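3.2 Materials and survey procedure

The survey asked how people judge the care needs of dark wood furniture in the home, and whether those judgments match the upkeep that the furniture gets. Dark finishes were chosen for two reasons. They are common in the lower and middle price ranges of the regional market, and in our pilot work owners of dark tables gave less consistent answers about wear than owners of light ones.

Households were recruited through the customer list of Wevura, a furniture retailer with stores in Ferrand and the surrounding towns. An invitation was mailed to 1000 addresses in March. Of these, 576 returned a completed form, and 297 of the returned forms came from households that owned at least one dark wood dining or work table. The analysis in Section 4 uses only this smaller group. Forms from the other households were kept for the comparison of cleaning products reported in the appendix.

The form had three parts. The first covered the household itself: number of residents, presence of young children or pets, type of heating, and whether the home was rented or owned. The second asked about the table: age, where it was bought, how often it was used for meals, and whether it stood near a window or heater. The third dealt with upkeep. Respondents listed the products they used, stated how often they wiped, oiled or waxed the surface, and described any damage they had noticed in their own words. The written descriptions were coded by two readers working separately. Where the readers disagreed, the description was read again by both and a shared code was agreed on. Descriptions too short to code, such as "a bit worn," were entered as missing.

We left the word "damage" undefined on the form. In the pilot, a fixed list of damage types led people to check boxes for marks they had not thought about before. The open question gave shorter answers, but they were closer to what owners noticed in daily use. Scratches, water rings and heat marks made up most of the replies. Fading came up less often and was mentioned mainly by people whose table stood by a window.

A difficulty specific to dark surfaces is that a fine pale line can be read as a scratch, a seam or part of the grain (Figure 2). Respondents were told to report such a line if they were unsure what it was, and to write down what they believed had caused it. These uncertain reports were given their own code and are not included in the scratch totals.

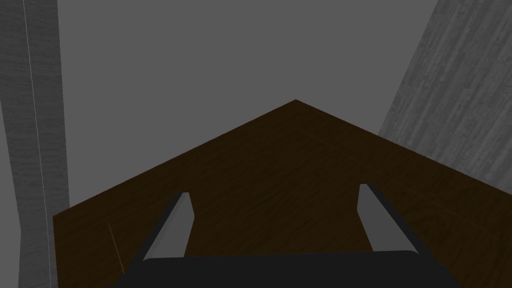
Figure 2. Dark brown wooden tabletop with faint lighter streaks in the grain and a thin, faint yellowish line toward the lower left. Rendered view.

3.3 Home visits

A subset of 9 households agreed to a home visit. The visits were meant as a check on the written forms and were not used to estimate rates. Each visit followed the same order. The owner first described the condition of the table from memory, in a different room. The owner and the visitor then looked at the table together under the usual room lighting, and again with a hand lamp held low at one side. Marks found under each type of light were noted separately.

The visitor did not clean the surface or offer advice until the record was finished. Owners who asked about repair were given the Flendum care leaflet, which covers waxing and the treatment of water rings. No payment was made for the visits.

3.4 Measures

Upkeep was scored from the stated frequency of wiping and of oiling or waxing, with the two parts weighted equally. Perceived condition was taken from a single five-point item, worded "How would you rate the surface of this table today?" Reported damage was the number of coded damage types for each table, leaving out uncertain lines. Table age was entered in years as given by the owner. Where a range was given, the midpoint was used.

All answers were entered into the Modirik database twice and the two versions were compared. Mismatches were settled by going back to the paper form. Households with a missing value on perceived condition were dropped from the main model but kept in the descriptive tables.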